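What I Cook When the House Is Full

Posted by Maxine Partington on 31/12/2001
3 min read

My sister's family came up from Lurnbridge for the holidays again this year, which made six of us at the table most nights and more when the neighbors came over. 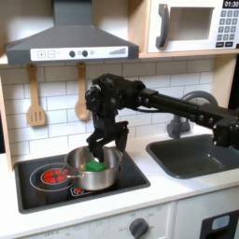 I used to plan a different dinner for every night of a visit like this. I'd write the list in November and be sick of it before anyone arrived. Now I make the same few things and repeat them.

Soup is the main one. I start with onions and celery, cook them slowly in butter until they go soft, then add potatoes and whatever stock I have. The first pot lasts two lunches. By the second day it has thickened up and needs a cup of water and more salt.

Beans are the other one. I soak them overnight and cook them with a ham bone if there is one. Kamran doesn't eat pork, so when he's coming I leave the bone out and use more garlic and a bay leaf. I like that version better, though my sister disagrees.

Bread I buy. I baked it for years and the loaves were never better than fair – heavy at the bottom, mostly. The bakery on Urkine Street charges more than it did last winter and I still think it's worth the walk.

Breakfast is oatmeal or toast and people get it themselves. I put the bowls out before bed.

They go home on the second. There is half a pot of beans left and I'll freeze it in small tubs for February, when I don't feel like cooking much. Bronwyn asked for the soup recipe and I still haven't written down the amounts.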